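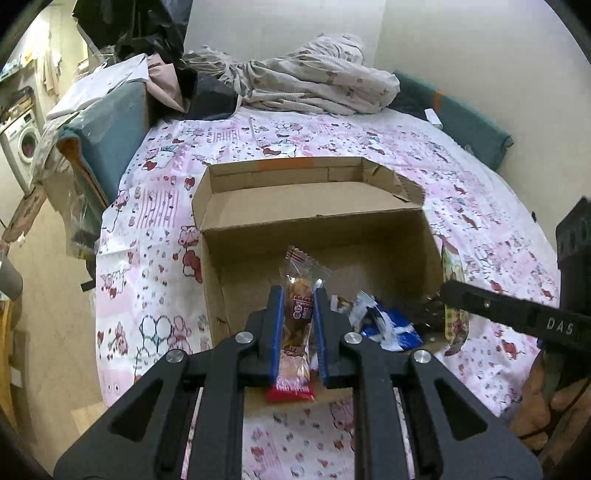
Mulmont wants to know why I'm bothering with a handheld gripper at all when a cheap arm kit could be doing the grabbing by now, and wouldn't my evenings be better spent on that?

Fair question! I've had it from a few of you so here goes, a little thread.

The arm is coming. It's the Drater kit, it's in pieces on my bench at Workitz (the shared shop, upstairs, next to the laser cutter that everybody fights over) and it needs two new gears before it moves at all. Meanwhile the gripper works today, and I can do it at home in the evening in my socks.

The idea is you do the job by hand with the same jaws the arm will have later, record it, and train on that. Snacks in and out of a cardboard box, over and over. Wrapped snacks are mean!! The film slides, the crimped ends fold over, and half the time you're holding wrapper with the food hanging off it.

Which brings me to pads. Version one was smooth and I hated it. The ribbed blue ones grip way better, and I can squeeze a lot less before something gets crushed. (I have eaten the crushed ones. Research costs.)

Numbers for the people who like numbers: I'm at 2000 grabs, want 3000 before I train anything serious. I do them in sets of 16 and then my thumb needs a break. Nine sets is a good night.

Someone asked if the linkage wobbles. Yes, a bit, at the outer joints. I snugged the pivot screws down too hard in January and the jaws got sticky, backed them off a quarter turn and it was fine again. Threadlocker is on the list.

Urbonaitė says try it with the box lid closed halfway so the jaws have to go in at an angle. I did four of those last night and bumped the cardboard on every single one, so that's a skill I need before I can teach it to anything.

Oh and for whoever wanted the print files: the jaws are ready, the pad mold isn't. The ribs come out mushy at one end and I don't want you wasting silicone on it. Give me until the next open night at Workitz, I'll recut it there and post both together.

Also still looking for snacks in stiffer wrappers if you have suggestions. Small ones, they have to fit between the jaws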